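Odds-and-Ends Bin

Last updated March 11, 2023

An odds-and-ends bin (also called a catch-all, a tote, or in my family just "the gray one") is an open-topped container where small household things and toys end up when they don't have a regular home. I've kept one for years and wrote most of this entry myself, though Luana Bastos fixed my spelling and added the bit on dividers.

Shape and size

Most of them are plain boxes with no lid. A lid sounds like a good idea, but then people pile stuff on top of it and you're back where you started! Mine is 30 inches long and lives on a table, which saves my back. Floor bins are fine too, especially if small kids are supposed to put their own toys away.

Dividers

A divided bin has two or more sections, and folks argue about what they're for. Luana says one side is for coming in and the other for going out, so a toy gets looked over and then crosses to the other side. Gervásio Evangelista, who taught me half of what I know about tidying, keeps one side empty on purpose and uses it when he sorts. I've drifted over to his way (it's so much easier to dig around when you have somewhere to put things down).

The panel between sections can be straight or sloped. Sloped ones let you slide a toy down instead of dropping it, but they do pick up scuffs. I wouldn't worry about that. I scrubbed mine with baking soda one April and got maybe half the marks off, and they all came back.

What goes in

Pretty much anything you can pick up with one hand. Stuffed animals, toy cars, measuring cups, a spare hairbrush, baby bottles once the baby has moved on to cups. Bottles deserve their own paragraph, so bear with me.

An old baby bottle will roll, and it'll always roll under something. I lay mine on its side.

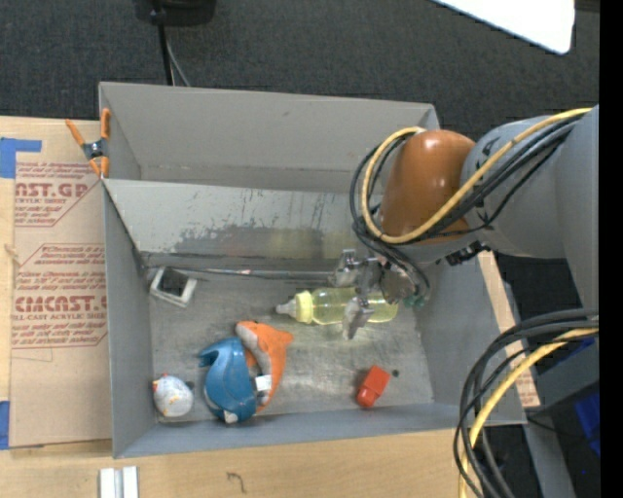
If you're keeping one for pretend play, put it with the dolls and don't let it wander back to the kitchen. Rosângela Bittencourt writes the date on hers in marker when it retires, and I've copied her ever since.

Emptying it

Once a season is plenty. I tip everything out onto a towel, wipe the bottom, and put back only what somebody in the house can name a use for. Last time that took me roughly 60 minutes, mostly because I stopped to play with things. Leftovers go to the swap table in Fliscombe, which takes toys in the morning and kitchen stuff after lunch.

See also: toy rotation, junk drawer, swap table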